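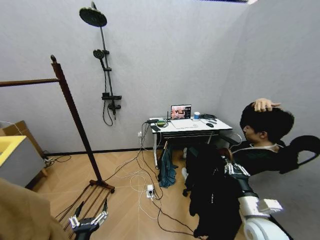
Figure 1. Wall-mounted shower set and clothes rack.

Grip and Cushioning of Two Indoor Court Shoes
Sports Equipment Module, Plandthorpe

1. Background

Players in the college basketball squad buy their own shoes, and most choose them by price or looks. We wanted to see how two cheaper pairs would compare after some proper use on court. The shoes were the Drakos low top and the Bristska mid. Both are sold as indoor shoes and both have a rubber outsole with a foam midsole. The Drakos has a herringbone tread across the whole sole. The Bristska has a mix of circles and straight grooves, with a smooth patch under the arch.

We looked at grip, heel cushioning and fit. We did not look at ankle support, as we had no safe way of testing it.

2. Method

Grip was measured by pulling each shoe along a spare piece of sports hall flooring with a Zorireck spring balance hooked through the lower eyelets. A bag of sand was placed inside the shoe to hold it flat. We pulled slowly and wrote down the highest reading before the shoe slid. The test was done on a clean floor first and then on the same floor with a thin layer of dust from the store cupboard.

For cushioning we dropped a steel ball down a clear plastic tube on to the heel of the insole and read the bounce height against a ruler. A lower bounce was taken to mean that the foam had absorbed more of the energy.

Each shoe was then worn for 300 minutes of training over several weeks and the tests were repeated. Wearers filled in a short form on comfort after every session.

3. Results

On the clean floor the Drakos needed the larger pull, both when new and after wear. Dust changed this. The Drakos dropped to 78 per cent of its clean floor reading, while the Bristska lost very little. When we turned the Drakos over, the dust was packed into the corners of the tread. Wiping the sole with a damp cloth brought the reading back up.

The ball bounced lower on the Bristska at the start. After the training sessions the two pairs were almost level, so the Bristska foam seems to have firmed up more with use.

On the forms, wearers found the Drakos tight over the toes for the first two sessions and then had no further complaints. The Bristska was comfortable from the start, but the heel slipped unless the top eyelets were laced. The laces supplied are a bit short for this.

4. Problems with the tests

The pull was done by hand and it was hard to keep it steady. A small motor would be better. The dust was spread with a brush and may not have been even. We also tested only one size, and the wearers do not all play in the same position. A guard who changes direction a lot will wear a sole differently from a centre.

5. Findings

The Drakos suits a hall that is swept before play. The Bristska is the safer choice on a dusty floor, provided that longer laces are fitted. If the work is repeated, we would test the cushioning under the forefoot as well as the heel and carry on for a full season.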